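The round table is finally clear. It had three weeks of mail on it, plus the warranty papers for the Vasside heater, and I'd stopped noticing any of it.

I paid $55 for the grey basket, more than I wanted to, but it has a proper metal handle and the perforated sides don't trap crumbs. Anything left on the marble by evening goes in there - keys, chargers, Rhiannon's library books. It gets emptied on Sunday or it goes to the shed as is.

The marble got a wipe with warm water and a drop of dish soap. No vinegar, it etches the stone. Hall cupboard in September.
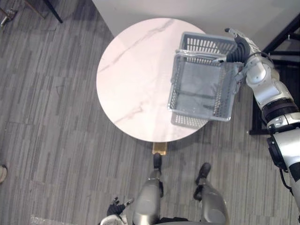
Grey basket, marble table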